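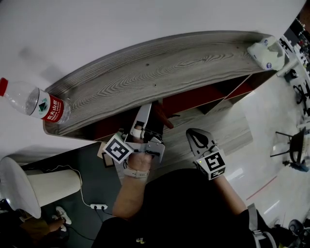

Betreff: Re: [Wanderfreunde-Liste] Trinkwasser auf der Strecke nach Vultcombe

Liebe Liste,

vielen Dank an Devendra Rajput für seine ausführliche Mail, die ich erst gestern Abend gegen 22 Uhr gelesen habe. Ich zitiere sie unten mit, damit auch diejenigen, die neu dazugekommen sind, den Zusammenhang verstehen. Bitte entschuldigen Sie meine Fehler, Deutsch ist meine dritte Sprache und beim Schreiben bin ich langsamer als beim Gehen.

Devendra Rajput schrieb:

> Hallo zusammen,
> ich plane für August die Zweitagestour über den Kamm nach Vultcombe.
> Auf der alten Karte sind zwischen der Yazdani-Hütte und dem Abstieg
> fünf Quellen eingezeichnet. Weiß jemand, welche davon im Sommer noch
> laufen? Ich habe bis jetzt immer 2 Liter getragen und unterwegs
> nachgefüllt, aber voriges Jahr war ich am Nachmittag ganz ohne Wasser
> und musste umkehren.
> Zweite Frage: Lohnt sich ein Filter? Mir wurde der kleine von Bravero
> empfohlen. Oder reicht Abkochen?
> Und drittens, gibt es auf der Hütte etwas zu kaufen, oder muss ich
> alles selbst hinauftragen?
> Grüße
> Devendra

Ich bin die Strecke dreimal gegangen, zuletzt im Juli, und kann zu den meisten Punkten etwas beitragen.

Zu den Quellen: Die erste, gleich hinter der Hütte, ist gefasst und lief jedes Mal gut. Die zweite liegt unterhalb einer Weide, dort stehen im Sommer Kühe, und ich würde das Wasser nicht ohne Behandlung trinken. Die dritte habe ich niemals gefunden. Vielleicht ist der Punkt auf der Karte falsch gesetzt, vielleicht habe ich falsch gesucht. Die vierte war im Juli nur ein Tropfen, ich habe für eine einzige Flasche fast eine halbe Stunde gebraucht. Die fünfte kommt erst im Abstieg, wo man sie eigentlich nicht mehr so dringend benötigt, aber sie ist sehr kalt und schmeckt am besten von allen.

Daraus folgt, dass Sie zwischen der zweiten Quelle und dem Abstieg mit nichts rechnen sollten. Für dieses Stück brauche ich fünf Stunden, mit Pause. Zwei Liter sind mir bei Hitze zu wenig, ich trage drei. Das Gewicht spürt man am Anfang sehr, gegen Mittag schon nicht mehr.

Zum Filter: Den von Bravero kenne ich nicht aus eigener Erfahrung. Mein Bruder hat einen von Ultina, der ist schwerer, aber man kann ihn unterwegs rückspülen, ohne Werkzeug. Wichtig finde ich, dass ein Filter nach dem ersten Gebrauch keinen Frost bekommen darf. Man sieht ihm den Schaden von außen nicht an. Wer im Herbst oben schläft, nimmt ihn besser mit in den Schlafsack. Abkochen geht natürlich auch, aber dann müssen Sie Gas mittragen und warten, bis das Wasser abkühlt. Ich habe am Nachmittag selten diese Geduld.

Was ich nach dem Filter oft vergesse: die Flasche selbst. Einfache Plastikflaschen aus dem Laden sind leicht, und ich benutze sie gern für eine Tour, aber danach nicht mehr. Durch den engen Hals kommt man mit keiner Bürste richtig hinein. Für die breiten Trinkflaschen nehme ich heißes Wasser und einen Löffel Natron, lasse es 30 Minuten stehen und spüle dann zweimal nach. Danach offen trocknen lassen, mit dem Hals nach unten, der Deckel extra.

Zur Hütte: Man kann dort Tee und Suppe bekommen, Wasser in Flaschen nur, wenn der Wirt gerade im Tal war. Im Juli hat er 75 Cent für das Auffüllen aus dem Hahn genommen, was ich völlig in Ordnung finde. Bitte Münzen mitnehmen, er kann nicht herausgeben. Nach 19 Uhr ist die Küche zu, auch wenn man sehr freundlich fragt.

Eine Frage habe ich noch selbst an die Liste. Auf der Nordseite soll es einen neuen Brunnen beim Parkplatz geben – ist jemand dort vorbeigekommen? Und steht ein Schild dabei, ob es Trinkwasser ist? Meine Frau und ich möchten im September von dieser Seite aufsteigen und müssten sonst alles vom Bahnhof tragen.

Devendra, wenn Sie die dritte Quelle finden, schreiben Sie bitte genau, bei welchem Wegweiser man abbiegen muss. Ich würde es gern auf meiner Karte korrigieren.

Mit freundlichen Grüßen aus dem Tal
M.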